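October, second week with the Oraveo kit

Up too early, coffee in the car, in by 7. Lights already on at Mansour so somebody beat me to it. Want to get this down before I forget which problem was which, because the review is due and my notes from last week are mostly arrows.

So. The kit. Two arms, grippers, wrist cameras, the controller and a year of the Drilau software, which is where you do the teaching. You move the arms through the job, it records, you do it again, again, again, then it trains overnight and in the morning you see what you got. Their sheet says "from box to first task in an afternoon." Took us two days, but one of those was a missing cable and I'm not going to beat them up too badly over a cable. Will mention it.

Task for this round is drink cans. Off the table, onto the low shelf, off again. Sounds like nothing. Picked it because cans are what everybody actually asks about, shiny, two widths, easy to knock over, and the print is different every time you turn one. Also they were in the fridge.

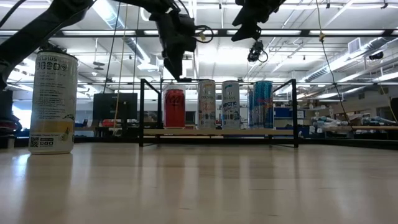

Shelf with five on the plank, one more Celsius out front on the table.

Morning went to teaching. I like the teaching part, more than I expected to. The arms are light in the hand and they stay where you leave them, no sag that I could feel. First hour my wrists were sore, then I stopped gripping so hard and it was OK. The record button is on the screen and not on the arm – stupid, stupid, stupid. Every single time you want to start or stop you need a hand you dont have. The Bromberg rental we had in the spring had a foot pedal in the box. Cheap black plastic thing, best part of the whole system. Wrote to Oraveo asking if they sell one. Automatic reply.

Things to put in the review under setup:
setup guide is good till page 5, then it assumes the other controller
the frame for the shelf isn't part of the kit, say so clearly, people will ask
cables. so many cables. bring ties
the camera calibration is quick and it worked first try, give them credit

Lunch standing up. Half a sandwich and then the other half at three.

Afternoon was running what trained last night. Red can first, the wide one, no trouble. Lifts it, carries it, sets it down like it's made of egg. Slow though. You could go get a drink yourself and be back. I know slow is the safe default and there's a speed setting but when I put it up one notch it got jerky over the shelf, so back down it went.

Tall cans are a different story. It goes for them a little high, and a slim can held high wants to swing. Fine if the one next to it is far enough off. Not fine if it isn't. I moved the row apart a bit and the results got better right away, which makes me happy for the demo and less happy for the review, as nobody's real shelf has polite gaps in it. Put that in. Word it nicer.

Spent a long time after that just watching the wrist view on the monitor. This is the part of Drilau I would pay for by itself. You can stop any run and step through it, and you see what the gripper sees, including the other arm if it's in the way. Stopped one where the other arm had a finger down on top of the small Coke and the can was tilted over. From my chair I would have said everything was fine. From the wrist, no. So much easier than arguing about it. 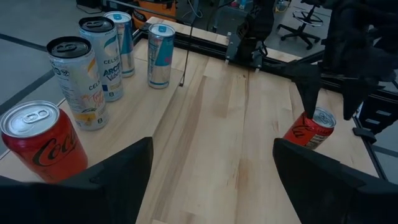

This page was last changed in October, 9:40 pm

OK back, ate something. Where was I.

The two arms. Each one by itself is pretty good. Together they're like two people in a narrow kitchen. There's a setting called shared zone and I had it off, because the guide says leave it off for simple jobs. Turned it on at four. Better, much better, but then one of them waits for the other and you get these long pauses, and a visitor would think it crashed. I thought it crashed. Twice. A little light or a word on the screen saying "waiting" would do it. Added to the list of asks.

Support: called them. A person picked up, which I did not expect, knew the product, told me the grip height for tall things can be set by hand and where. It isn't in the guide. Tried it, and the next runs with the slim cans were steadier, less swing. So the fix exists, it's just burried. I go back and forth on how to score that. Good support shouldn't make up for a thin guide but the call took less time than reading one would have.

Money, as I keep losing the slip of paper. Oraveo kit with the Drilau year is 2,339 a month on the lease. Bromberg wants 2,096 for theirs, also two arms, also grippers, no wrist cameras unless you add them and the quote for adding them has not shown up. So they're not the same thing at those prices and I need to say that before anyone just looks at the two numbers. After the first year Drilau is a separate bill. How much, they wouldn't say on the phone. "Depends on use." Asked again by email, in writing, please.

Last job of the day, put the row back and let it sit while the computer copied everything over. Took forever. I wiped down the table, answered two messages, found my keys under the manual.
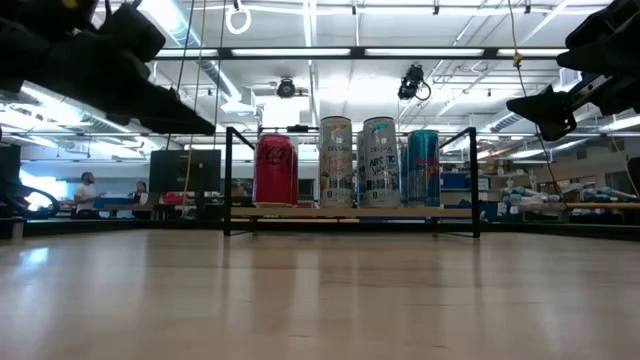 The cans on the plank, grippers left and right.

Tomorrow:
try it with the cans closer together again, with the new grip height on both arms
ask about the pedal
one run with the big lights off, see if the cameras mind. The shine on that table bothers me, can't tell yet if it bothers the software
take the empties home

Feeling about it tonight – I'd keep it. Not at that speed, and not for somebody who hates fiddling. For a small shop with one patient person and a job that repeats, yes, probably. The hardware feels done. The guide feels like somebody had to catch a plane. If I had to score it right now it's a 7 and the pedal alone would move that. Don't want to write the number down in the draft until I've seen the tight row work.

Also the chair by the arms is terrible and my back is telling me all about it. Shower, bed. Alarm's set.

Forgot – the spare gripper pads came in a bag with no label. I put them in the top drawer, left side. Writing it here so I find them again.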